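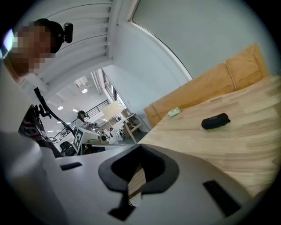
One tenant wrote in last week asking if the Durkar room pack covers a place with two roommates on separate leases, and yes, it does. One pack per bedroom, not per apartment.

Durkar Room Pack by Flikbridge
Item 2809
Updated Apr 16, 2021

Furniture rental for furnished sublets and single rooms. Bed, desk, chair, dresser, lamp. Delivered, put together, picked up at the end.

What you get
Full or twin bed frame with mattress (new cover every rental)
Rana desk, 2 drawers, fits under most windows
Desk chair – gray or black, we can't promise which
Four drawer dresser
Floor lamp, bulb included

Price
$93 a month, three month minimum. Deposit $702, back after pickup if nothing is broken. Normal wear is fine. Burn marks are not.

Walkups: ok up to the fifth floor. Tell us about narrow stairs when you book, the dresser doesnt come apart. Elevator buildings that want a certificate of insurance, send us the form at least four business days ahead.

Add-ons
Climance window unit, summer only. Orders opened in February and the small size is nearly gone. Check your lease first, some landlords say no to window units.
Blackout curtains with tension rod, no drilling
Extra lamp

Swaps
Moving to another room mid-rental? We move the pack once for free inside the same delivery zone. After that its a flat fee, ask for a quote.

Subletting your room with our stuff in it is fine – just get the new person's name on the rental before you hand over keys. Otherwise the deposit stays with you and so do the damages.

Not included: bedding, pillows, rugs.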